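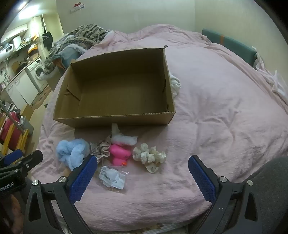
Rule 4: The object starts where it starts

Iwona Wróbel had the guidelines open on her phone, propped against the pillow end of the bed where she could read them without putting the grippers down. Rule 4 said that objects were not to be arranged neatly before a recording. It said a row of objects was a failed recording, even when every object in it was later picked up well.

She had lost a whole evening to Rule 4. Heriberto Bañuelos, who did the reviewing for Utolent, had sent back everything she did on her second night with the same note pasted under each one: "Start state too tidy. See 4." She had never met him. His notes came in at odd hours and she had decided he was a man who ate lunch at his desk.

Her sister Urszula was on the chair in the kitchen with her coat still on.

"You're being paid to put a duck in a box," Urszula said.

"And hair ties."

"Whose hair ties?"

"Some are mine. One is yours, I think. The blue one."

Urszula came to the bed and looked. The duck was on its side. The blue scrunchie was hers, from the bathroom in the old apartment, and she had been wondering about it since January.

"Can I have it back?"

"When the set is finished. It's logged. If I change the objects halfway through I have to open a new set."

"What rule is that?"

"Nine," Iwona said. She dropped the duck from a little height so that it would land however it liked. It landed on its feet. She looked at it for a moment, then picked it up and dropped it again.

Rule 7: Do not rescue

Rule 7 was the one people broke. If something slipped, it had to be picked up again with the gripper, from wherever it had gone, and the slip stayed in. No free hand, no knee, no tipping the box to catch it. If it went on the floor, the recording ended there and was marked as a drop.

Iwona understood the reason for it. A robot that only ever saw things go well would have no idea what to do with the second half of its day. It was still hard. Her fingers wanted to let go of the handle and just take hold of the thing. The packet with the barcode on it was the worst. It slid around under the pads, and when it finally came up it came up by one corner, turning.

She got it as far as the edge of the cardboard and it fell back on the sheet.

"Just push it in," Urszula said.

"Don't talk. There might be sound."

"Is there sound?"

"I don't know. Rule 12 says to act as if there is."

Urszula sat on the kitchen chair again and acted as if there was. Iwona brought the left gripper over, closed it on the fat part of the packet, and lifted. It held. She carried it across the rim slowly, because Rule 5 said to move at the speed of someone who is not in a hurry, and opened the fingers, and waited for the count of two before backing away. The count of two was not in the rules. Jarosław Kubiak had told her about it at the Detstead training. He said the reviewers liked to see that you knew you were done.

She stopped the recording and wrote on the sheet of paper by her knee: one slip, recovered, no drop.

"You could leave that out," Urszula said. "Who would know?"

"It's on the recording."

"Then why write it down?"

Iwona didn't have an answer ready. "So they match," she said.

At nine she ate some bread standing up. Then she did thirty more. She did them with her back hurting a little, and halfway through she noticed that she had begun to put the duck in last every time, as a kind of reward. She looked through the rules to see if that was allowed. Rule 6 said to vary the order. She went back and counted how many she had done with the duck last, and there were too many to call it an accident.

She wrote to Heriberto Bañuelos. She said that the recordings from the middle of the evening all ended with the duck, that it was a habit and she hadn't noticed it, and that he should know before he opened them. She read it over twice. It would cost her most of the evening if he took it the way he took the tidy rows. Urszula, reading over her shoulder, said, "Oh, don't," and Iwona sent it.

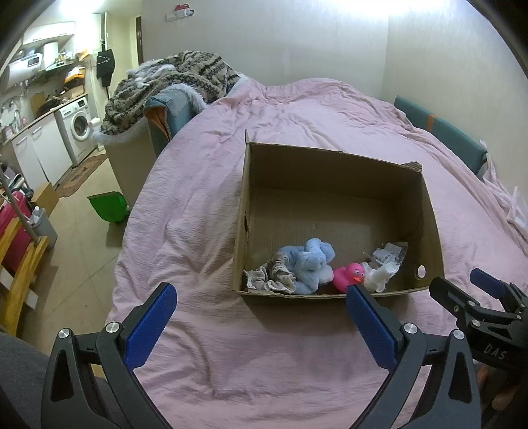 Rule 11: Report what the reviewer cannot see

The reply was there when she woke up.

"Thank you for telling me," it said. "I am keeping them. I have put a tag on the ones you listed so they are not weighted as if the order meant something. Please do the next batch with the duck in other positions. Also, the box is getting worn. Do not replace it. Worn is fine. H.B."

She read it in bed, in her own room, with the door open. Then there was a second message, sent eleven minutes after the first.

"We have 494 people working under these guidelines. Rule 11 was added by Wiesława Sobczak at Paucar before I started, and I have used it a few times myself, on the reviewing side. I have very rarely had it come from a home. I am asking for it to be moved closer to the top."

Iwona did not know who Wiesława Sobczak was. She looked up Rule 11 again, since it was the one at the bottom of the second screen, where you had to scroll. It was one line long. It said: If you know something about the recording that the reviewer cannot see, write it down and send it.

She called Urszula, who was at work and answered in a whisper.

"He kept them," Iwona said.

"All of them?"

"With a tag."

"What does that mean, a tag?"

"It means they know about the duck."

There was a pause on the line, and a printer going. "So when do I get my hair tie?" Urszula said.

"The set is one hundred and three. I've got nineteen to go."

"Tonight, then."

"Tonight or tomorrow. I have to go slower now, I have to think about the order."

She made coffee and went over to the bed with the cup, then remembered Rule 2, no drinks within reach of the work surface, and took it back to the kitchen counter. She wrote out an order for the first five on the back of yesterday's paper. Packet first. Then duck. Then duck first. She crossed out the fourth one, which was the same as the second, and wrote it again differently.

The grippers were where she had left them, both charged. She picked up the right one and squeezed it a few times with nothing in it, to check that the fingers met. That was Rule 1. Then she took everything out of the box, one thing after another, and let go of each of them over the sheet without looking.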